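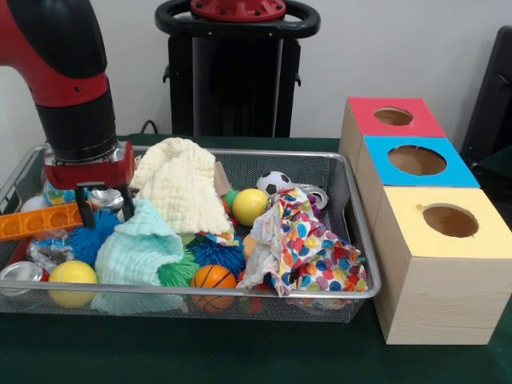
Mixed toys and cloths in a wire-mesh tray, Tidwood sorting room

Progress report to the Fosholm fund, for the period ending Sun 10 September
Prepared by Lavanya Hegde

The toy library now has 102 member families, up from 82 at the last report. The grant has gone mostly on containers, cloths and replacement balls. Shelving is still to be bought. Sreekumar Mathew has two prices for it and we expect to order before the next payment is due.

Most of our work this quarter went into the loan baskets. Families told us the old boxes, sorted by type, were hard to use at home with children of different ages. We now put different kinds of things together: spiky balls, small sports balls, muslin and other cloths, building pieces. Each basket goes out for three weeks. We have sent out 20 so far and 7 are waiting to be checked in.

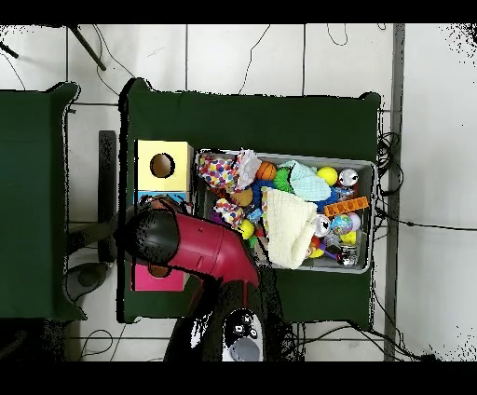 Checking in takes longer than we planned for. Cloths have to come out first, as small pieces get caught up in the folds, and then everything is matched against the card. Vignesh Rajan rewrote the cards in August with fewer words and larger type. Stacking and shape-sorting toys are kept out of the baskets and lent separately – they lose parts too easily when packed with other things.

Laundry is the main cost we did not budget for. The cloths are washed after every loan and we have spent $200 on this to date. We would like to move that amount from the printing line, where there is money left over.

We also asked families what they thought of the mix.

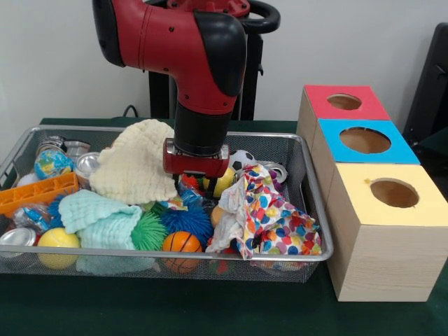
Emiko Iwasaki wrote that her two go for the cloths before any of the balls, and asked whether a basket could be made up with more fabric and fewer hard things. Two other families said much the same. We will try a cloth-heavy basket next month and keep the current mix for everyone else.

Still to do before December:
Order and fit the shelving
Finish cards for the remaining baskets
Agree a washing rota with Sajib Karunaratne
Replace worn balls

We need a decision on the laundry money before the shelving order goes in.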